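Week 7 handout. Read before the lab session; the derivation in section 2 will not be repeated on the board.

# Learning grasps from hand-held demonstrations

## 1. Setting

We want a policy that maps wrist-camera images to gripper motion. The usual source of training data is teleoperation: a person drives the arm and the arm's own sensors record what happened. It is slow, and the operator feels very little of the contact. In the hand-held method the person carries the gripper itself, with the camera fixed to it, and the robot is absent until deployment.

The method rests on one assumption. If the camera has the same pose relative to the fingers on the hand-held tool and on the robot, an image from one can stand in for an image from the other. Everything in section 3 is a way in which this assumption fails.

## 2. Notation and action representation

Let T_t be the camera pose at step t in the world frame, and g_t the finger opening. The absolute pose is of little use as a target: the world frame is set by wherever tracking was started, and it differs between recordings. We use the relative form

 A_{t,k} = inv(T_t) * T_{t+k}, k = 1, ..., 16

so that each action is expressed in the current camera frame. The policy receives the last 2 images and predicts a chunk of 16 actions together with the matching openings g_{t+k}. At run time only part of the chunk is carried out before the policy is queried again. Values are given as

- observation horizon: 2
- prediction horizon: 16
- execution horizon: 10

Note that an error in the world-frame origin cancels in A_{t,k}. An error in scale does not. Check the scale of every trajectory before training, especially if the tracker was started facing a blank wall.

## 3. Sources of mismatch

**Latency.** Image, pose and opening arrive on different clocks. On the hand-held tool they are aligned afterwards; on the robot the delay has to be measured and the late part of the chunk used. Uncorrected delay shows up as overshoot near the object.

**Reach.** A person can place the tool in poses the arm cannot attain. Trajectories are checked against the arm's joint limits and dropped whole if any step fails. Do not cut out the failing steps and join the ends.

**Speed.** Human demonstrations of soft-object tasks are fast during the approach and slow at contact. Resampling to constant speed removes this and should be avoided.

**Finger appearance.** The fingers occupy a fixed part of the image and the network will use them. A change of pad, or heavy wear on one, is a change of input. Keep a reference image for each set of pads.

## 4. The sock task

The lab uses the Lasenon sock set. Cloth is a poor fit for grasp planners that expect a rigid shape, as there is no fixed model to register. It is a reasonable fit for imitation: many grasps on a bunched sock are acceptable, and the policy needs only to commit to one of them. This is also why we train with a diffusion loss. A squared-error loss averages over the demonstrated grasps, and the mean of a grasp on the left fold and one on the right fold may be a closure on neither.

Each group records 40 demonstrations and trains on the Kokkonen node. The start pose should vary between demonstrations, as should the way the sock is dropped.

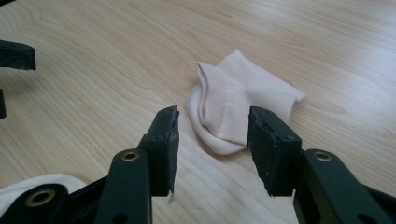 Tavion Lindqvist

During the approach, the relevant quantity is the position of the cloth relative to the gap between the pads. With the pads open and the sock farther back on the table, the required motion is mainly forward and down, with a small sideways correction. One pad may hide part of the fabric along the line of sight. The policy has no separate estimate of the hidden part, so the two-image history carries some of that load.

Bare table between pads and sock gives weak evidence of depth. Wood grain helps a little; glare works against it. Groups whose policies close too early should look first at these approach images, and then at latency.

## 5. For the lab report

1. State the measured latency for each stream and how it was obtained.
2. Report how many trajectories were dropped by the reach check.
3. Train once with relative and once with absolute actions, on the same data. Plot both.
4. Describe two failures. Give the time step at which the gripper first departs from a usable approach – the time of the missed closure is usually too late to be informative.

Questions on the Kokkonen queue go to Hwa-young Won. Reports are due on Sunday at 16:00.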